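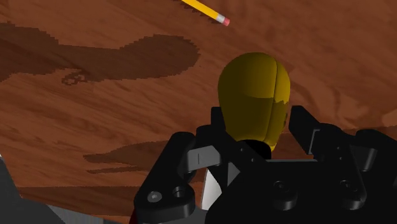 Caring for a Wooden Tabletop You Use Every Day

3 Aug 2025

I love a wooden table that gets used. Ours takes breakfast, homework, bread dough, bills, seed packets and the odd bicycle part, and after years of all that it looks better than it did when we bought it! Wood is forgiving stuff. Most of the marks people worry about can be fixed in an afternoon with things you already own, and the rest can be fixed with a bit of sandpaper and some patience. These are the tips I use most, gathered up because I keep writing them on the backs of envelopes for people.

Find out what finish you have

Do this before you try anything else. Pick a spot you'll never see, such as the underside of the edge, and put one drop of water on it. If it soaks in and darkens the wood within a few minutes, you have bare wood or an oil finish that's ready for another coat. If it sits up in a bead, you have a film finish (varnish, lacquer, shellac or polyurethane), a good coat of wax, or oil that's still doing its job.

To narrow it down, dab the same hidden spot with a cotton swab and a little rubbing alcohol. Shellac goes sticky almost right away. Lacquer usually shrugs off alcohol but softens with lacquer thinner (open a window for that one). If neither does a thing, it's probably polyurethane or varnish, and you can relax a little, they're tough.

Write the answer on a piece of masking tape and stick it under the table. I did this with every wooden piece in the house one rainy June and I've been thanking myself ever since.

Everyday cleaning

A soft cotton cloth, wrung out until it barely feels damp, does nearly everything. Wipe with the grain, then go over it again with a dry cloth. Old T-shirts are wonderful here, and so are worn flannel pillowcases. Cut off the seams and buttons first!

For sticky spots, add a few drops of mild dish soap to a bowl of warm water. Wash the sticky patch, rinse with a clean damp cloth, dry. Skip the vinegar on shellac and waxed tops. It dulls both over time, and soap gets the job done anyway.

Crumbs love the gap where two table leaves meet. A clean, dry paintbrush flicks them right out, and a wooden skewer handles whatever has set hard in there. Don't use a knife. I did once, and I still see the scratch every morning with my coffee.

White rings

A white ring means moisture is trapped in the finish and hasn't reached the wood, so this is the good kind of ring. Leave it alone for a day or two first, as fresh ones sometimes fade by themselves. If it's still there:

Lay a clean, dry cotton cloth over the ring. Set an iron to low, no steam, and make sure the tank is empty. Press for a few seconds, lift, look. Press again. The ring often fades as you watch, which makes me ridiculously happy every time.

If heat doesn't shift it, rub in a little petroleum jelly or plain mayonnaise and leave it overnight. Wipe it off in the morning and buff. Yes, the mayonnaise thing sounds silly, but it's the oil doing the work, and the jelly does the same job with less smell.

Last resort: a tiny dab of white non-gel toothpaste on a damp cloth, rubbed gently with the grain. It's a mild abrasive, so go easy and expect to re-wax the patch.

Black rings

These are deeper. Water has got through to the wood and reacted with the tannins, usually with some iron involved (a wet can, a cast-iron pan, a plant pot with a rusty stand). Oak is famous for it. You'll need to take the finish off that area, and then oxalic acid, sold as wood bleach, will lift the black like magic. Gloves, goggles, good air, and follow the label to the letter. Rinse well, let the wood dry for a couple of days and refinish.

On a big stain, treat the whole board from one end to the other. A spot repair leaves a pale island in the middle, and your eye goes straight to it.

Pencil, crayon and ink

Pencil comes off a sealed top with a plain white vinyl eraser, used lightly and with the grain. I keep one in the kitchen drawer for exactly this. Pink erasers work too, but try them somewhere hidden first, as some leave a faint smudge of color on pale wood. Brush the crumbs away before you wipe, or they smear.

If the pencil has left a groove as well as a mark (hard pressers, you know who you are), see the section on dents.

Crayon is wax, so harden it with an ice cube in a plastic bag, lift off what you can with the edge of an old gift card, and buff away the rest with a touch of mineral spirits on a cloth.

Ballpoint on varnish or polyurethane usually gives way to rubbing alcohol on a cotton swab. Roll the swab over the line so you don't spread it. Don't try this on shellac, the alcohol will take the finish along with the ink.

Permanent marker: scribble over it with a dry-erase marker and wipe straight away. It works more often than it has any right to.

Dents

This is my favorite fix of all. A dent is squashed wood fiber, and steam will plump it up again as long as the fibers aren't cut. It works best on bare or oiled wood. On a film finish the steam can cloud the surface, so practice on a hidden spot.

Put a few drops of water in the dent and let it sit for ten minutes. Lay a damp cotton cloth over the top and touch the tip of a hot iron to it, right over the dent, for a few seconds at a time. Keep the iron moving. Check, re-wet, repeat. Small dents can rise all the way in three or four goes. Let the wood dry overnight before you sand or oil.

Scratches

Light ones: rub with the meat of a walnut, let it sit five minutes, and buff. It really does tint the scratch. (Leave this one out if anyone in the house has a nut allergy, and use a touch-up marker.)

Deeper ones: wax filler sticks are cheap and come in every brown you could want. Buy two shades, one a little lighter than your wood and one a little darker, and blend them. Reddish tops are the trickiest to match, and I've had the best luck starting with the lighter shade and adding a thin streak of the darker one along the grain. Scrape level with a plastic card and buff.

Re-oiling a tired top

If your water drop soaked straight in, it's time. Clean the table and let it dry fully. Sand lightly with 220-grit, always with the grain, and wipe off every bit of dust. Then flood on a thin coat of oil with a lint-free cloth, wait fifteen minutes, and wipe off all of it. I mean all of it! Oil left on the surface turns gummy and you'll be scraping it for weeks.

Two or three thin coats, a day apart, beat one thick one every time. For a table where food touches the wood, look for a finish sold as food-safe once cured and give it the full curing time on the can. Our top gets one fresh coat a year and that keeps it going nicely.

Very important: rags soaked in linseed, tung or other drying oils can heat up by themselves and catch fire. Never ball them up or drop them in the trash. Spread them flat outdoors, away from anything that burns, until they're completely stiff and dry, or put them in a metal can filled with water with a tight lid.

Small habits that help

Stick felt pads under bowls, lamps and fruit dishes, and replace them once they pick up grit.

Move the centerpiece now and then. Sunlight changes the color of wood, and a bowl that never moves leaves a perfect outline of itself. Cherry darkens, walnut lightens, and both do it faster than you'd think.

Use a trivet for anything from the oven, even for a second.

Keep the table away from heat vents. Dry air opens cracks and loosens joints. If a leaf starts to stick in summer, wait for fall before you plane anything, as the wood will likely shrink back.

Wipe under potted plants once a week, saucer or no saucer. Glazed saucers sweat less than plain clay ones.

My kit

Everything lives in one shoebox: cotton cloths, a white eraser, cotton swabs, petroleum jelly, two wax sticks, felt pads, a few squares of 220 and 320 paper, a small tin of paste wax, and an old toothbrush for carved edges. The oil and the rubbing alcohol stay on the high shelf in the garage.

Next I'm tackling chairs, starting with the wobbly one by the back door that has been glued twice already and needs its old glue scraped out before it gets a third go.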